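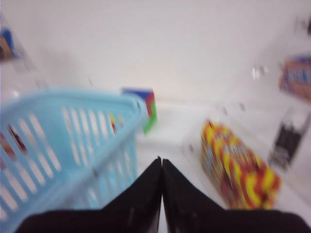

The blue basket, with a few of the bright packets still out on the white top beside it.

Unpacking day at Clundine
Oct 24, 2022

Hello again, and thank you to everyone who asked for a look at how we sort the cupboard at Clundine. It has been a busy month – the autumn shop arrived all at once, as it always seems to – and Roos Dewulf and I spent a very happy afternoon putting everything in order, with far too many cups of tea along the way.

I do love that light blue plastic basket, with its rows of long slots down the sides, so you get a little peep of colour from whatever is inside. We have 2 more like it on order from Olvera, and Nobuhle Mabaso has already claimed one for her baking things (she did ask very nicely!).

The little box just past the corner of the basket is such a cheerful thing, all blue and red with a strip of green, and the long red and yellow packet over on the right is every bit as loud. Dineo Shabalala likes the long packets laid flat along the back of the shelf and I like them standing up, and after years of this we have agreed that whoever gets there first may choose.

If you'd like to lend a hand with the next lot, do have a word with Rokeya Hettiarachchi, who keeps the list by the door. Bring a pinny if you have one, and perhaps some biscuits – Aitana Echevarría finished the last tin.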